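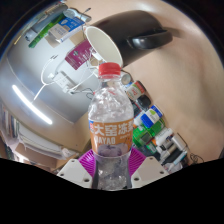
Ticket 1913: Desk and tea point, room 341, not cleared between bookings

Home | Tickets | Rooms | Supplies | Contact

Status: Open
Site: Cliltside
Raised by: Neelam Gautam
Handled by: Elibariki Ndung'u

Problem
The desk in 341 had not been cleared when I came in at 8.40. There was a crumpled clear plastic bottle with a red cap and an orange DAYAO label, the black kettle, a white cup, a small round white lid and a small can with a red band at the top. Same fault as in January. Please can someone say who clears it.

Log
8.55 – EN: Picked up. The Solanki cleaning contract covers floors and bins only. Items left on desks are not touched.

9.10 – EN: Kettle stays in the room. It should be kept upright on the tea shelf, lid shut, unplugged. Cup goes to the kitchen.

9.30 – NG: Whose is the can? I don't want to throw out something that is wanted.

9.45 – EN: Not known. Put it in the lost property box with the lid. Bottle can go in recycling, cap on. Squash it flat first – the bin in the corridor is the small one.

11.20 – NG: Done, desk wiped. Can we have a second bin?

11.35 – EN: Asked Prurnent for a price. Leaving this open until they reply.

We use cookies to keep you signed in. Accept | Settings

Recent tickets
Kettle lead too short, room 4
Andari booking screen shows wrong room
Paper cups, box of 300, not delivered
Tea shelf bracket loose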